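Home > Facilities > Checklists > Benches, tables and small storage

Table and Storage Basket Inspection, Room 514
Skastivon Fit-out, Stosirau site
Inspection date: 7/19/25
Checked by: Gertraud Frei
Status codes: P = pass, M = monitor, F = fix before next use

1. Table surface

1.1 Top level in both directions. P
1.2 Surface free of chips, burns and raised edges. P. Slight wear at the front corner, no sharp edge.
1.3 Top cleaned with neutral cleaner, no residue. P
1.4 Fixings tight under the top. M. One bolt took a quarter turn. Recheck in September.
1.5 Clearance to wall permits cleaning. P

2. Wire baskets

2.1 Rim closed all the way round, no lifted wire ends. P. Run a cotton cloth along the rim and stop if it catches.
2.2 Welds at the crossings intact. M. Two crossings on the spare basket show hairline cracks in the coating. No movement under hand load.
2.3 Coating colour even, no bare metal. P for the orange basket, M for the spare.
2.4 Basket sits flat without rocking. P
2.5 Load kept to up to 30 per cent of the rated figure when the basket is on a tabletop. P

Comment: wire baskets are light and slide on a smooth top when an item is pulled at an angle. Steady the rim on one side while loading or unloading from the other. Lift items clear of the wire before moving them sideways. Soft footwear is the usual cause of snags, as the lining catches on any open wire end.

3. Footwear stored in baskets

3.1 Slippers dry before storage. P
3.2 Soles free of grit. F. Grit found in the tread of one pair. Brushed out on the spot, to be rechecked.
3.3 Handled by the opening, not by the sole. P
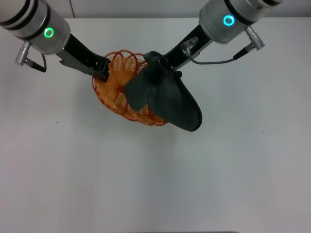

Chaturvedi asked for item 3.3 to be reconsidered, saying that a slipper held near the opening stretches there over time, and that the heel would be a better place to hold it if the lining is thin. The item stays as written for this round. A note on lining thickness will be added to the next issue of the sheet.

4. Floor and access

4.1 Walkway of at least 500 mm kept on the working side. P
4.2 No baskets left on the floor. P
4.3 Floor mat edges flat. M. One edge curls near the door to the Beton store. Tape applied.
4.4 Lighting adequate to see wire ends on the basket rim. P

5. Follow-up

Item 3.2: brush and recheck all pairs before return to storage.
Items 1.4, 2.2 and 2.3: recheck in September. Withdraw the spare basket if the cracks in the coating have lengthened.
Item 4.3: replace the mat if the tape lifts.

Form 11, table and basket series. Keep the signed copy in the room folder.

© Skastivon Fit-out | Contact the facilities desk | Back to top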